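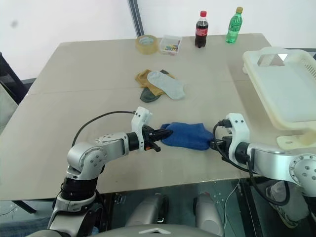
Figura 7.1 - Meia curta azul, em tecido felpudo, esticada sobre a mesa; atrás, um pequeno monte com três meias de outras cores.

Capítulo 7
A separação e a dobra de peças pequenas

As peças pequenas ocupam pouco espaço na lavandaria, mas exigem uma parte considerável do tempo de trabalho. Uma toalha ou um lençol reconhece-se de imediato e dobra-se segundo um procedimento fixo. As meias, pelo contrário, chegam à mesa misturadas, muitas vezes do avesso, e só podem ser arrumadas depois de reunidas aos pares. O presente capítulo trata desse trabalho, desde a descarga do cesto até à entrega da roupa dobrada.

Os capítulos anteriores ocuparam-se da lavagem e da secagem. Pressupõe-se, portanto, que o formando sabe ler as etiquetas de conservação e verificar se uma peça está seca antes de a dobrar. O punho e o calcanhar secam mais devagar do que o resto da meia e devem ser apalpados em separado.

Objetivos

No final do capítulo, o formando deverá ser capaz de:
preparar a superfície de trabalho;
separar as meias por cor, tamanho e tipo de malha;
esticar e alinhar cada peça sem deformar o elástico;
escolher entre a dobra plana e a dobra em rolo;
registar as peças sem par na ficha própria.

Vocabulário do capítulo

Cano, punho, calcanhar, biqueira, malha felpuda, peça avulsa.

7.1 A mesa e a disposição das peças

A mesa deve ser lisa e de cor uniforme. Um tampo bege ou branco facilita a distinção entre tons próximos, como o cinzento-claro e o cinzento-esverdeado, que sob luz fraca se confundem com facilidade. Convém reservar a zona da frente para a peça em curso e deixar as restantes mais atrás. Na figura 7.1, a meia azul encontra-se ao centro, enquanto a amarelo-mostarda, a cinzento-clara e a cinzento-esverdeada escura permanecem amontoadas, ainda por separar.

Os artigos de embalagem, como a fita adesiva transparente, podem ficar junto ao bordo posterior da mesa, desde que não reduzam a área de dobra.

7.2 Esticar antes de dobrar

Segura-se a meia pelas duas extremidades e estica-se na horizontal, com tensão moderada, até desaparecerem as pregas maiores. A malha felpuda conserva sempre alguma ondulação - não se deve insistir, sob pena de alargar o punho. Em seguida, pousa-se a peça com o calcanhar voltado para cima e alisa-se com a palma da mão, do punho para a biqueira.

Caso para discussão

A residência de estudantes Tatthorpe entrega à lavandaria Aidoo, todos os meses, 685 pares de meias. Em agosto, a responsável de turno, Korkor Dogbe, verificou que 117 peças tinham ficado sem par e que quase 30 destas eram meias curtas de cor lisa, sem qualquer marca. Discuta em grupo em que fase do serviço a marcação deveria ser feita e que informação deve constar da ficha de peças avulsas. O modelo da ficha encontra-se no anexo C.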